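Craft Room Walk-Round — Paper Folding Table
Filled in by: Jadwiga Tomaszewski
Day: Thursday, before the 4 p.m. folding group
Building: Avodwood, room 14

1. Walkways and door
OK. The door opens all the way and the mat lies flat. I moved the Boychuk stacking crates back against the far wall (again!) so you can get to the sink without turning sideways.

2. Power and cords
OK with a comment. Cords should hang clear of anybody's knees, and anything that loops over a work area needs slack but not so much that it drags on the paper. I gave each plug a gentle wiggle and they all sat tight. The Prola desk lamp by the window has a scuffed cord, so I unplugged it and put a tag on it. Please leave the tag on until it's been looked at.

3. Work surface
OK. I like a wipe with a barely damp cloth and then a dry one, and I run my palm over the whole thing afterward to feel for grit or dried glue.

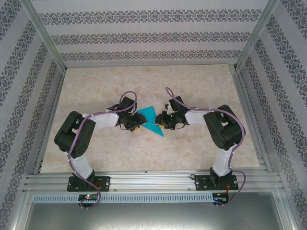 Glue is the one that gets us every time, mostly the clear kind, because it dries shiny and you don't spot it until a sheet is stuck down. If you feel a bump, use the plastic scraper from the drawer. No metal blades on the tabletop, please — we've had that talk.

4. Cutters and scissors
Needs attention. The Usura trimmer has its guard on and the latch works, but the blade is getting dull and people press harder when it's dull. I've asked for a new one. Scissors are all back in the block, points down.

5. Paper stock
OK. The shelf holds 459 sheets after the January delivery, nicely below the line I drew on the upright. The packs are 72 sheets each, so please finish an open one before you start another (I know the new colors are tempting). Pull any sheet with a torn corner and drop it in the practice tray.

6. Folding and creasing
OK. Creases get pressed with a fingertip or the bone folder, never a thumbnail on the coated stuff, it leaves a white line you can't get out. Check the layers before you press, especially where one flap crosses another.

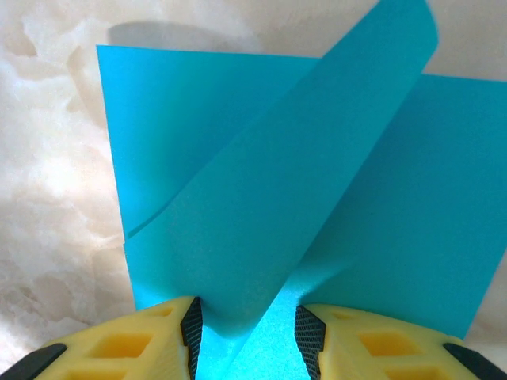
Item 6: turquoise sheet, folded, with the diagonal flap over the flat panels.

7. Finished and part-finished shapes
OK. Pointed pieces lie flat on the table, with no tips sticking out past the side where a sleeve can catch them. I'd like them off the table by closing time, in the shallow drawer and not in a heap. 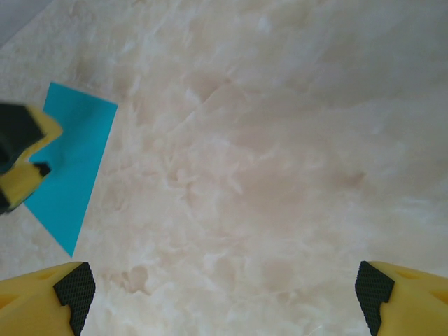

Can I leave a half-folded piece on the table overnight?
Put it in the shallow drawer with a slip of paper saying whose it is, and it'll be there in the morning. The table gets wiped first thing and loose paper ends up damp.

8. Lighting and air
OK. All the ceiling lights work. Thermostat read 78 when I came in, too warm for my taste, so I cracked the window and turned it down.

9. First aid box
Needs attention. Down to the tiny bandages, no medium ones left. I'll pick some up on my way in next week.

Follow-up: trimmer blade, lamp cord, bandages.
Signed: J. Tomaszewski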